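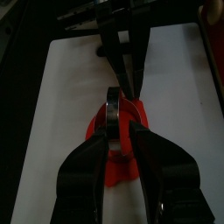

Which gripper should a small workshop fit first, the broad-fingered one or the narrow-fingered one?

Fit the broad one if most of the work is holding a part steady, and the narrow one if most of it is reaching into places where another tool is already working. The two were tried on the same bench over several weeks, and the results split along those lines.

Two-arm gripper trial reports first results

4/24/20

Cakia has released the first results of a bench trial comparing two pairs of parallel gripper fingers on a two-arm cell. The trial began in January at the firm's Nirex workshop and was run by Toshio Miyazaki, with controller settings by Deolinda Brandão. It covered 571 attempts at a single task: handling a dark metal ring at a red, lobed piece with a raised circular rim and a hollow centre. Both arms were black-fingered throughout and worked over a white tabletop.

The broad fingers are thick and matte, with a bevelled inner edge. The narrow fingers are long and taper towards the tips. Both pairs close under the same motor, so that differences in the results come from finger shape and from the controller. Finger pads were left off for the whole trial.

On a plain upright hold, the broad fingers did better. Slips were logged whenever the ring turned between the tips by more than the controller's set limit, and the broad pair recorded 11 of these across all runs. The narrow pair slipped more often, mostly when it met the ring away from the middle of the finger. Miyazaki says the gap closed when the approach speed was halved, but that the slower approach made each run too long to be of much use on a production bench.

Access was a different matter. With one gripper already holding the ring, the second has to come in from the opposite side and bring its tips down close to the rim. The broad pair touched the rim or the other gripper often enough that the test was stopped early and its figures have been left out of the summary. The narrow pair went on to finish the full set.

Two controllers were compared. The older one, called Iglesias in the workshop notes, closes to a fixed width and then stops. The newer one, Kaltura, closes until the motor current reaches a threshold and then holds at that level. Kaltura gave fewer slips with either pair. It also gave more false stops, in which a finger brushed the red piece and the controller took the contact for a grip. Brandão raised the threshold twice during February and the false stops fell, although the exact setting depends on which fingers are fitted and has to be stored separately for each.

Camera position was looked at only briefly. A small wrist camera behind the fingers was set against a fixed camera over the bench. The wrist view kept the ring near the centre during the last part of the approach, but the broad fingers hid a good deal of the table on either side. The fixed camera saw both arms and lost the ring whenever one wrist passed over it. Miyazaki's note recommends using the fixed view to bring the arms in and the wrist view from there to contact. Changing from one to the other adds a delay of up to 400 milliseconds, which he regards as acceptable for this task.

Lighting was kept low for part of the trial. The red piece remained easy for the software to find against the white table. The ring was harder, as its polished face returned a narrow highlight that the edge finder sometimes took for the full width of the part. A correction has been added to the software and will be checked in the next round.

"I would not fit two of the same," Brandão said. "Put the broad one on the arm that holds and the narrow one on the arm that comes in after it. We lost a week trying to make one pair do both jobs."

Neither pair showed measurable wear at the end of the trial. One screw on a broad finger had to be retightened partway through, and the runs on either side of that stop were compared before being kept. No difference was found.

The next round will use the mixed arrangement with the Kaltura controller, and will add a thinner ring and a plastic one. Pads will be fitted for half the runs. The run log, the threshold settings and drawings of both finger shapes can be had from the workshop on request, under report number 1933.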